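Section 5: Setting up the grasp planner for soft parcels

Read this before enabling Kukurus on a live cell. The planner ships with settings for rigid boxes, and it will pursue a plastic bag with the same confidence and far less success.

5.1 Wrist view

1. Open Enudon and select Cameras, then Wrist.
2. Set Rotation to match the mount.
3. Save the mask.

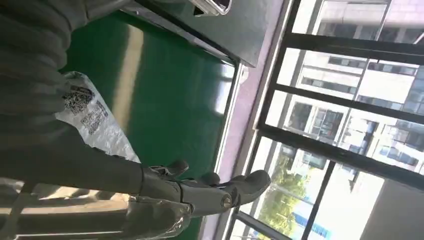

The self-mask tells perception which pixels belong to the robot. Draw it generously. Include the hand, the forearm and any clear plastic film wrapped at the wrist, as film throws highlights that the segmenter loves to call a parcel. Window light does the same on a glossy green surface, so set Glare Reject to 6 there.

5.2 Work zones

1. In the head view, draw one polygon each for Pick, Weigh, Belt and Crates.
2. Assign each arm its zones.
3. Set the clearance between arms to 15 cm.
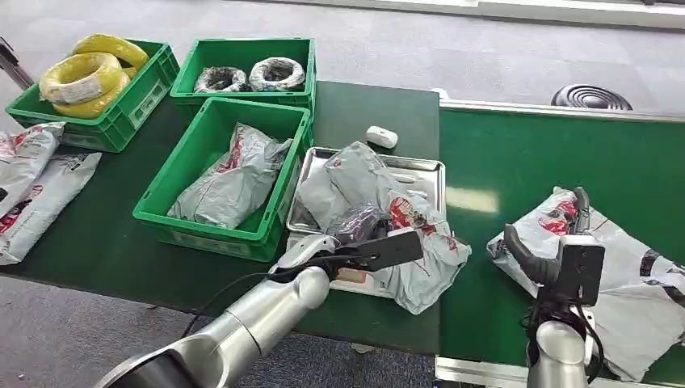

Figure 5-2. Left gripper at the tray, right gripper holding a bag over the belt.

Note: Zones may overlap. Arms may not, though they will try.

5.3 Weigh step 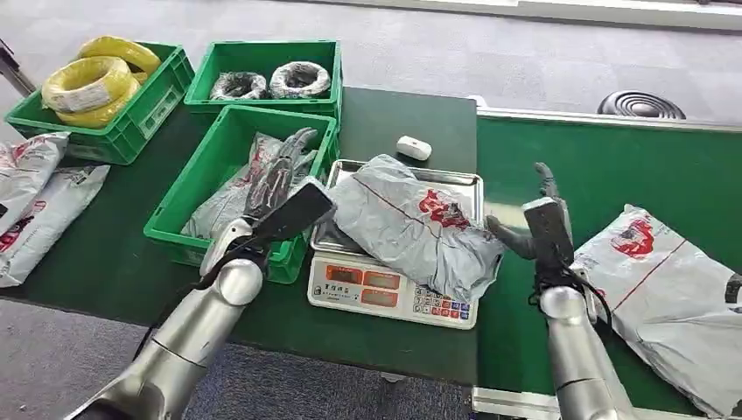

Stokine treats the scale as a fixed obstacle with a soft load on top. The load is the hard part. A mailer bag that droops over the side of the weighing tray has an outline bigger than its support, so set Footprint to Tray, or the planner will aim for the overhang and drag the lot.

CAUTION: Do not let either arm rest on the scale during a reading. The software will believe the number.

5.4 Grip check

1. Set Hold Confirm to Wrist.
2. Run a slow pick and watch the overlay.
3. If you get error 932 (object lost), lower Crease Sensitivity one step and repeat. 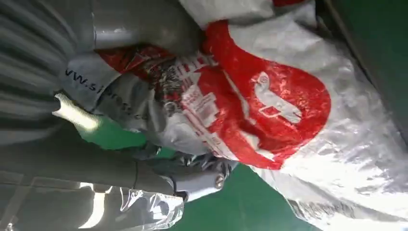

Figure 5-4. Wrist view, printed bag held by a lower fold.

Note: The Strachan text filter ignores logos and web addresses on packaging. Leave it on - a wrinkled bird is not a shipping label.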